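Review: Furel Printed Folding Mat
October
By the Product Assessment Desk, Lorkham Home Goods Review

The Furel is a white printed mat intended for folding and sorting clothes on the floor. It is sold in Canada through Cutier, the housewares distributor, at $38. Our office purchased one at the regular price and kept it in service for 21 days, during which it was used for light garments, children's clothing and tea towels.

The mat was assessed on a hard, glossy floor, as this is the surface on which most products in the category perform poorly. Movement was slight when garments were folded slowly. When a sleeve or hem was pulled firmly toward the user, the mat shifted, and it had to be straightened several times in the course of a full basket.

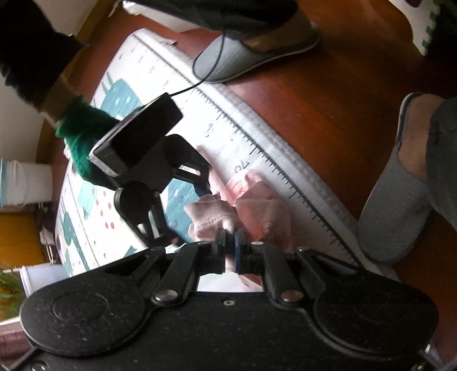
Thin cloth is the more demanding test. Pale pinks and other light colours remain easy to distinguish against the white ground, although a white undershirt is less so, and a mid-grey version would be a welcome addition to the range. Crumpled items could be spread and smoothed without snagging, including those with raised stitching.

Cleaning is straightforward. Marks left by a felt pen on Saturday were removed with a damp cloth and dish soap, and the printing showed no wear at the end of the trial. The mat does retain a crease if stored folded. The instructions recommend rolling, and we would endorse that advice.

The competing Kontogiannis mat, at $57, is heavier and lies flatter from the outset. It also takes up considerably more room in a closet. For households with limited storage, the Furel is the more practical purchase. Returns are accepted by Cutier within 30 days, provided the original sleeve is included.

Rating: recommended, with reservations regarding grip on polished floors.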